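Two hands, one T-shirt: my report on collecting folding examples

Project report, June
Supervisor: Eilidh Jardine

When I signed up for this project I figured the hard part would be the training. I had a whole reading list ready and everything! Instead I spent most of the term thinking about laundry, and this report is mostly about that (the training part is short, sorry Eilidh).

The question was pretty simple. If you want a two-armed robot to learn to fold clothes from people showing it how, do examples from a real bedroom do you more good than examples from a tidy lab table? Hicham Saber had already done the lab table set the year before, all on the same gray surface with the same lights. My job was to get the home set, using the hand-held grippers, so no robot had to be carried up anyone's stairs.

I wrote a little logging program for it called Plarko, which keeps track of what was being folded, who was folding, and whether I should throw the take out. It crashed a lot at first. Florin Sârbu fixed the worst of it in one evening and I owe him dinner.

We went with dark clothes for a big chunk of the set, and that was my idea, and I kind of regretted it by lunchtime. On black fabric the folds hardly show up, so it's tough to tell a hem from a crease when you go back through the footage. But people own a lot of black T-shirts! If the model only ever sees bright ones, it's going to be useless in my closet.
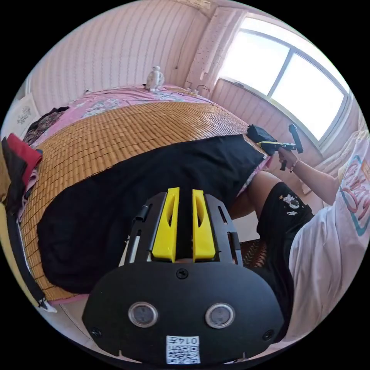
The other thing I underestimated was how weird it feels to fold with grippers when you've folded with fingers your whole life. Your fingers slide under a hem without you thinking. With the grippers you have to come in at an angle, pinch, and check that you've got one layer and didn't grab both. My first tries were terrible. I kept picking up the front of the shirt and leaving the back behind, and then I'd get annoyed and yank, and that's a bad thing to teach a robot.

So I made some rules and stuck them in the Plarko notes:

Start every take with the shirt spread out flat.
Pinch, wait a beat, then lift.
If you drop it, keep going and pick it up again. Don't restart.
Don't talk with your hands while you're holding the grippers (this one was for me).

The third rule came from Trinidad Tolentino, and I argued with her about it for way too long. I wanted clean takes only. She said a model that never sees a dropped sleeve won't know what to do with one, and after reading more on it I think she's right, so the fumbles stayed in and got their own tag.
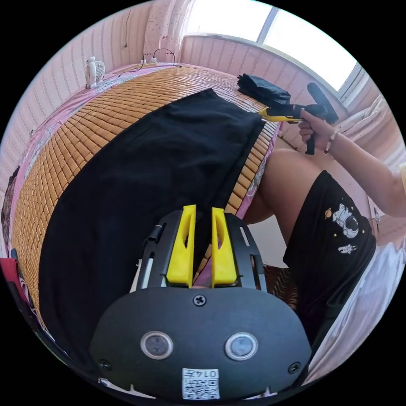 We ended up with 312 takes I was happy to keep, from 13 different garments. Labeling ate up more time than folding did. I'd mark where each grab started and where it let go, and Magnus MacLeish would go over the same takes without seeing my marks. We disagreed most on the letting go part, especially when a gripper opened slowly and the cloth sort of hung on.

As for training, I only got two full runs in before the shared computer was booked up. Both used the home set and Hicham's set mixed together, so I can't say yet which one is doing the work. The home-only run is next on my list, and I'd like to get some towels in there before then too.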